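We use cookies to remember your settings and to count visits. Accept all / Only necessary

Search in all topics... Go
Home workshop > Robots and automation > Grippers

Hand-held gripper data does not work well on my home arm, thin packages are lost. Where to begin?

Posted by Vaughn Zamora

Hello to everyone. I am building a small table arm at home, and the purpose is that it can clear a dining table: pick up empty boxes, bags and cans and put them in a bin. The arm has Drusetti servo motors and an aluminum base, which I cut myself. The end of the arm carries the same type of fingers as the hand-held grippers, so that recordings made by hand can be used for training.

We record in the evening, at the dining table, because this is the only big table in the home. Two people can work at the same time, one from each side. Until July I recorded alone. After that I had help, and now there are 300 recordings, but after checking only 157 of them are good enough to keep.

The objects are ordinary. Small boxes, a drink can, a plastic bag, packaging with thin edges. I did not want to buy special test objects, as the arm must later live with normal things.

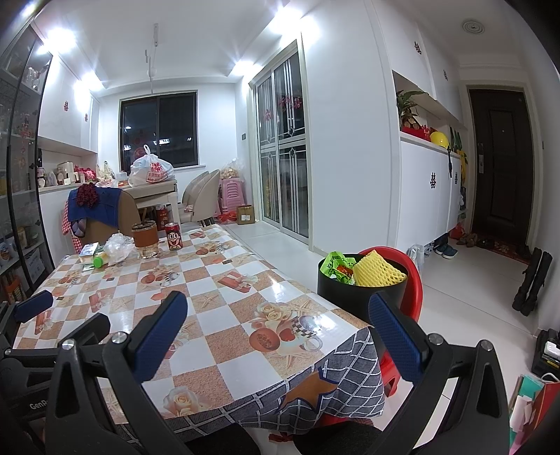
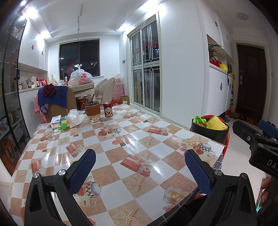
Holding a thin strip of packaging: 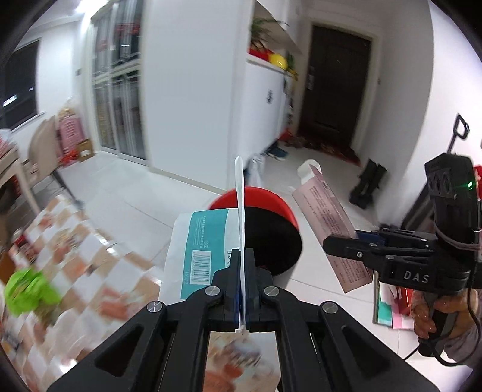
A tall box between the blue pads:

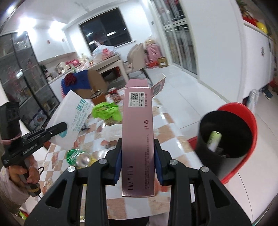
My problem has two parts. First, when the arm repeats what it learned, it is quite good with boxes. It comes from above, closes, lifts, and moves to the bin. But with anything thin, such as the edge of a bag, it closes too early, a little above the edge, and goes away with nothing. It then continues to the bin and opens as if everything was in order. I tried to lower the whole path by 10 mm, and then it pushes hard on the table and the servo becomes warm.

Second, the recordings themselves. The position tracking is sometimes lost in the middle of a movement, mostly when I lean over the table and the gripper looks almost straight down. I can see in the log that the position makes a jump, and those recordings I throw away. This is the reason for most of the lost ones.

I am not sure if I should work on the fingers, on the tracking, or simply record more. I already changed the pads one time (I bought a set from Cuvell) and it helped for the smooth boxes but not for the bags. My servo controller is from Doucet, with the newest firmware. I can add more details if they are needed. Thank you in advance, and please excuse my English.

Bumeo wrote:

Hello Vaughn. I had a very similar build last winter, so I will try to answer in order.

Start with the tracking, and leave the fingers for later. When the gripper looks straight down, the camera sees mainly the table. Your tablecloth is glossy and has a checkered pattern, and for tracking this is a difficult combination. The pattern repeats, so one place can be mistaken for another, and the ceiling lights make bright reflections which move when the camera moves. The software takes a reflection for a fixed point and then you get a jump.

What I did:

Cover the table with a matte cloth, one that has an irregular print. An old bed sheet with big flowers was good for me. Fix it under the table with clips, or it will slide while you are working.

Switch off the light that is directly above the table and use a lamp from the side, pointed at the wall.

Begin each recording with a slow look over the room, then go down to the table. The furniture gives the tracking many good points. Do not start with the gripper already close to the object.

Now the thin edges. In my case it was a delay. The camera image arrived later than the finger width, and the training put them together as if they were from the same moment. With a box you do not notice, since a box is tall and it does not matter if the fingers close a little early. With the edge of a bag it matters very much. Please measure it: open and close the fingers quickly in front of the camera, and compare the image with the width value in the log. I found 42 milliseconds. After I shifted the data by this amount, the arm began to close at the correct height, and I did not need to record again.

Do not lower the whole path. You already saw what happens to the servo. If you still need to go lower after the correction, put a piece of foam under the cloth - it forgives small errors and the fingers are not damaged.

One more thing. The arm opens over the bin with nothing in the fingers because it never saw a failure. Record some cases where the first attempt misses and you go back for the second. Keep them, they are not bad recordings.

Guest wrote:

just record more. more data always fixes it, 300 is nothing

Vaughn Zamora wrote:

Thank you both. I made the measurement last night with the quick open and close, and there is a delay also in my case, smaller than yours but clear. I shifted the data and the training is running now. For the table I will look for a matte cloth. Is the foam better under the full table, or is it enough in the working area?

Bumeo wrote:

Working area is enough. But make the border of the foam soft, cut it at an angle, or small boxes will fall over there.

Related topics
Servo becomes warm when holding position
Which pads for smooth cardboard?
Cable of hand-held gripper pulls on the wrist
Position jumps after restarting the recording
Clamping an aluminum base to a table without drilling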